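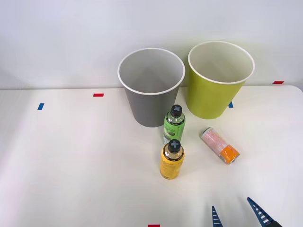 Ticket: Kutus cell, can pick fails with "object lost" after close
Status: Open, workaround in place
Severity: Medium
Opened by: Sakda Kaewmanee
Assigned to: Corina Thaler
Opened: Thursday, September 10, 2026

Summary

The arm closes on a slim can, reports contact, lifts, and raises E-415 (object lost) before it reaches the carry height. Bottles are not affected. The fault appears with cans both upright and lying down. Cycle stops, arm holds position, no collision logged.

Setup

Controller: Zorent, stock firmware
Gripper: two flexible ribbed fingers, blue
Pick routine: Dunduvero, table profile
Grip force setting: 50 percent
Close timeout: 1000 ms
Table layout: two large cups at the back, two bottles, one can, tape markers for the start positions

Steps to reproduce

1. Load the table profile and home the arm.
2. Place the can in front of the green cup.
3. Run a single pick with the can as the target.
4. Watch the finger position value during the lift.

Expected: finger position stays constant from contact to carry height.
Observed: finger position keeps closing during the lift, then E-415.

Log extract, first failure

approach start
approach done
close start
contact flag set at 400 ms
lift start
finger position below minimum
E-415 object lost
hold

Comment, Corina Thaler

The contact flag looks too early for a target of this width. Two things could do that: the fingertips flex against the table, or one finger arrives first and pushes the can before the other one gets there. Please run the upright case alone and check centering before the close command. Keep the approach speed where it is for now so the logs can be compared.

Comment, Sakda Kaewmanee

Upright case checked from the wrist view. Centering looks fine before the close. There is a gap on both sides and neither finger is on the can.
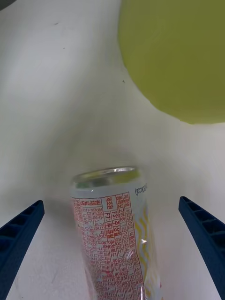 Upright can between the open fingers, wrist camera. The clear wrap is creased on the right side.

I would like to look at the wrap. It is wrinkled, and if it slides on the metal the fingers may be holding the plastic and not the can. I have no measurement for that yet.

Comment, Horațiu Bratu

Swapped the finger pair for the spares from the Kuster cell. Same error, same point in the lift. That makes worn fingers unlikely. I put the original pair back and redid the zero. The offset had not moved.

Comment, Corina Thaler

Thanks. Now the lying case. The profile picks the grasp angle from the long axis of the target, so check what it reports when the can is diagonal to the arm. If the angle is wrong the fingers will land on the rim or the shoulder.

Comment, Sakda Kaewmanee

Lying case, fingers open, before the final approach:

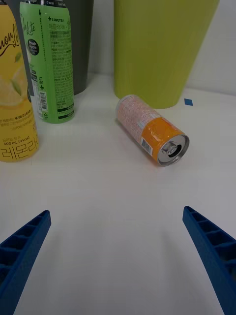
Can on its side in front of the green cup, lid end toward the camera.

The routine returned an angle that follows the orange part only. The pink and white part was left out of the segment. With the segment that short, the grasp center sits too close to the lid. On lift the can tips and the fingers close past it. This explains the lying failures. It does not explain the upright ones.

Comment, Corina Thaler

Agreed, treat these as two causes. I am splitting the segmentation problem into its own ticket and leaving this one for the slip. Raising the grip force is not approved until Alois Zwahlen has confirmed the limit for thin-walled cans.

Workaround

Upright cans: remove the wrap before placing.
Lying cans: enter the grasp center by hand in the target dialog.
After E-415, support the can before pressing release. The arm is still under power in hold, so use the enable switch and keep your free hand out of the finger gap.

Open items

Sakda: repeat the upright pick with and without wrap, same force, and attach both logs.
Horațiu: export the contact threshold from the profile.
Alois: force limit for cans.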